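Slip at the rim: how a packing trial lost its jars

The fault at Nulton first showed up in September as a line in a shift log: jar released early, left finger. By the end of that week the log held more entries of the same kind, and the firm's packing trial had been stopped.

Nulton puts together mixed boxes of cosmetics and small household goods. Its trial used a two-finger gripper running software from Dogbe, trained on recordings of people doing the same job with hand-held grippers. The target was 1000 picks without a drop. The best run ended at 546.

Most items gave no trouble. The failures were nearly all round jars with a wide metallic rim, picked up from the side. The fingers closed, the motor current rose as expected and the software recorded a good grip. The jar then turned during the lift and left the pads before it reached the box.

Ayuba Eshun, the engineer who led the inquiry, began with the obvious suspects. The pads were cleaned, then replaced. Closing force was raised in 8 steps until a lid cracked. The drops continued. Timing was checked against the controller clock and found to be correct.

The cause lay in how contact was judged. The software treated current as proof that both pads were seated. On a ridged rim, one pad could catch an edge and stall the motor while the other was still only touching. "It had one measurement and was using it to answer two questions," Eshun says.
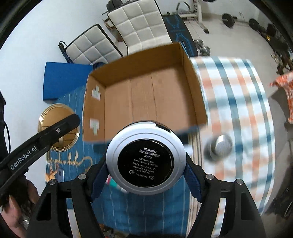
A second weakness made the first one worse. The training set held more than 800 jar picks, but almost all were of jars standing upright. When one was presented base up, the system chose a grip height that suited a lid and was wrong for the rim. The recordings have since been extended to cover both.

Dogbe's revised software adds a short pause after closing and compares the position of each finger. If they disagree, the gripper opens and tries again. The check slows every pick slightly – a cost Nulton has accepted.

There is also a safety change. A dropped jar used to leave the arm moving along its planned path, with staff free to reach in for the item. The arm now stops on any unexpected loss of load and stays stopped until it is reset by hand. The trial restarts with jars only.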